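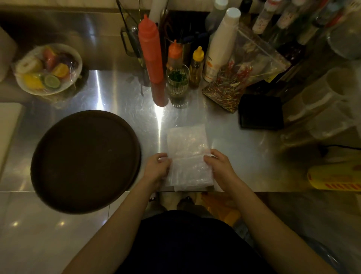 Planning for kitchen automation: measure before you buy

Small kitchens usually budget for the arm and forget the counter. A tabletop unit needs a fixed patch of steel, a clear reach, and its own outlet. Draw the prep counter to scale with everything that lives on it during service, squeeze bottles and trays included, and plan from that drawing.

Tips for the first budget

List tasks by material. Rigid items such as lidded containers are the easy end. Thin plastic bags, wrap and napkins change shape when gripped and should be priced as a separate line, or left to staff.

Time each task for 11 shifts before asking for a quote. A job that takes less than 30 minutes per shift rarely justifies its own attachment.

Ask whether the gripper pads are a wear part. On the Pekmont arm a set costs $98, and we replace ours every January.

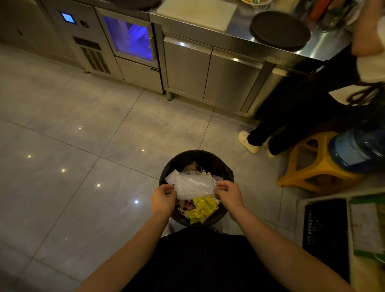

Trash handling belongs on the staff side of the list. Bin contents are mixed and compressible, and pushing a bag down into a full bin takes force that the small Culard and Pekmont models are not rated for. Spend on a second bin first.

Keep floor routes out of the arm's reach envelope. Mark the envelope with tape, then open every cabinet door and drawer inside it.

Wipe-down covers are sold separately. Pryor quoted us $189 for one. The Pumthorpe cover is cheaper but has to come off for cleaning, so add that labor to the monthly figure.

Get the service response time in writing, with the hours it applies to.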